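3.2 Administrative outcomes of command inquiries

The case register was compiled from summaries released under records requests and covers 1,086 inquiries into alleged breaches of the rules of engagement or of detention procedure. Each entry lists the rank band of the person named, the level of command that opened the inquiry, the finding, and the measure imposed. Entries in which the finding was withheld in full were kept in the register but left out of the models in Section 4.

Measures were coded on the scale proposed by Csonka, which separates oral counseling, written reprimand, removal from a post, loss of pay, and referral to a court-martial. The scale does not rank removal above loss of pay. We kept this feature, as the effect of removal on a career depends on the time left in service and the register does not report it. Where more than one measure was imposed, all were recorded and the case was assigned to the highest category for which the order was final. 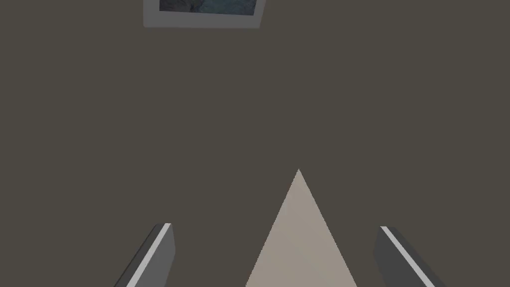
Figure 3. Rendered view with the lower part of a framed picture near the top.
By Heike Schwerdtfeger
Hinus Working Papers, 2019-06-03

Two coders worked from the same manual. Disagreements were mostly confined to the line between written reprimand and a letter of concern, a term that some commands use for a paper that is filed and others for one that is destroyed when the person changes units. Letters of concern were coded as reprimands only if the summary stated that they had been placed in a permanent file. The remaining disputed entries were settled by a third reader who did not see the rank band.

The register was then matched to the Truveck index of published incident reports, which holds 3,617 records for the same period. Matching used the month of the incident, the province, and the type of unit. An inquiry was treated as public if at least one report in the index appeared before the inquiry closed. Reports that appeared later were stored in a separate field and are used only in the check described in Section 5.3.

Time to closure was measured in days from the order opening the inquiry to the signature of the reviewing officer. Inquiries closed in fewer than 30 days were examined by hand. In several of these the opening order had been reissued in November, after a change in the reviewing command, and the date of the first order was used instead. Legal advice attached to a case was not coded, as Andusard has shown that its release varies by service branch and would bias any comparison between them.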